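**June 19, 2021 – Practice workshop notebook, Grustbridge**

Subject: settling protocol for shelter dogs ahead of hands-off Reiki sessions. Continued from the previous entry.

The revised protocol was used throughout today's practice. The practitioner enters, sits side-on to the kennel gate and remains seated for the full 15 minutes before any session is considered to have begun. No hand is extended. If the dog approaches, the practitioner may acknowledge it quietly, but does not reach, lean or change posture. If the dog withdraws behind its bed or turns its back, the session is recorded as declined and the practitioner leaves at the same pace as on entry.

Kennel 89 declined again. The dog remained at the rear wall with ears flat and did not take the treat left at the gate. This is consistent with the last entry and no further attempt is to be made until the behaviour team has reviewed the file. The older collie cross in the end run came forward before the settling period had ended, lay down with her spine against the gate and stayed there. Breathing slowed visibly toward the end. I have recorded this as observed and have drawn no conclusion from it, as the run had been cleaned and the dog fed immediately beforehand.

Consent remains the least uniform part of our records. Colleagues trained at Nimetley write "accepted" when a dog does not move away. Colleagues trained under the Yalçınkaya syllabus reserve the word for an animal that approaches of its own accord. Both usages are defensible, but they cannot share a column. Until the wording is agreed, please use "approached", "stayed", "withdrew" or "unclear", and leave "accepted" out of the sheet altogether.
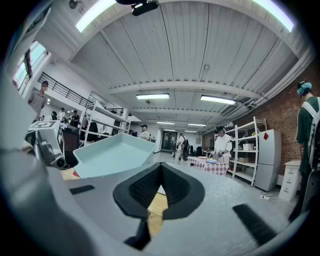
A reply from the Nimetley group, entered in the margin of the shared copy, was that "stayed" carries its own difficulty in a kennel, where a frightened dog may have nowhere else to go. They would prefer that it be written only when the animal has a clear route to a second space, with "unclear" used in every other case. They also asked that freezing, lip-licking and a tucked tail be noted separately, whatever the dog's position.

I agree with the first point and have amended the sheet. On the second, the signs are already listed overleaf under general handling, and I am reluctant to duplicate them. A tick box beside the position column may be sufficient – to be tried next time.

Other matters:

- The Prorden timer is too loud. Two dogs startled at the tone. Use the wall clock until a silent one has been found.
- Form 1539 (veterinary clearance) must be in the folder before a practitioner sits with any animal on post-operative rest. One was missing today and the session did not proceed.
- Reiki is offered as a complement to veterinary and behavioural care. The visitor leaflet still says "treatment" in its second paragraph. Replace with "session" before the next print run of 3000.
- Cats: no change. Covered carriers stay covered, and the practitioner sits outside the cattery door.
- Floor cushions are to be washed in the unscented detergent only.

The syllabus comparison is due in September. I still require the Yalçınkaya assessment criteria in their current form – the copy in our binder lacks the section on group practice. The collie cross is to be seen next at a time well clear of feeding, with the same practitioner and the same seat.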